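## 4. Showing the arms a task

Now for the fun part! Once both arms are homed and the Kostulis pedal is plugged in, you can teach a job simply by doing it yourself with the hand controllers. Tidying a spice rack is a great first one. It uses both arms and the jars are forgiving to grip.

**Before you start**

- Run through the job twice with your own hands. Decide which arm takes which jar and stick with it.
- Check that every lid is on tight.
- Set the speed limit to 40 percent. You can go faster later, and you will want to!

**Recording a demonstration**

1. Hold both controllers in the rest pose and wait for the two short beeps.
2. Press the pedal once. Recording starts right away, so don't talk yourself through the plan now.
3. Bring one arm in toward its jar. Stop just short, line up the fingers with the middle of the glass, then close.
4. Lift straight up until the jar clears the rail before you move sideways.
5. Set the jar down, open the fingers all the way, and back out along the path you came in on.
6. Do the same with the other arm. Keep the first one still while you do.
7. Return to the rest pose and press the pedal again. Type a short task name, such as `rack_top_left`, and save.

> **Caution:** Keep your hands and sleeves out of the enclosure while the pedal light is on. If a jar tips, press the red stop button first and reach in second.

> **Note:** Small fumbles are fine. If you miss a grip and recover smoothly, keep the take, as those recoveries teach the arms a lot. Throw out any take where you bumped the rack or froze for more than 11 seconds.

**How many takes?**

Krystyna Krawczyk got a decent one-jar pick from 26 takes on our bench, and it was a joy to watch. For the full rack, plan on nearly 500, spread over several sessions. Swap jar positions between takes, and take a break when your wrists get tired (the recordings get sloppy well before you notice).

When you have your first batch saved, go to Section 5 to play one back at low speed.

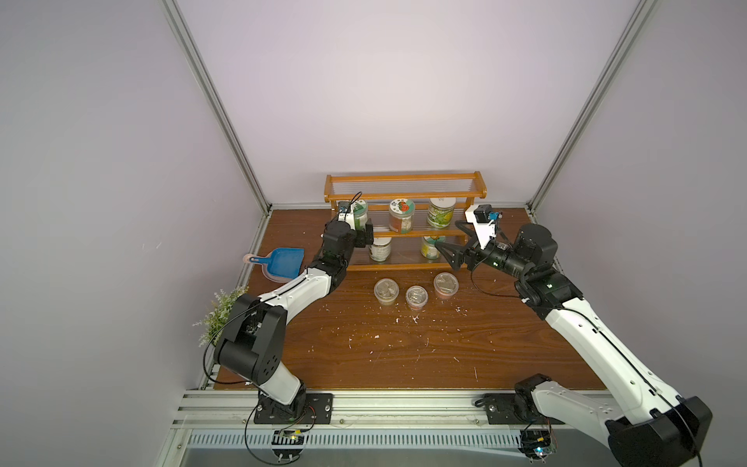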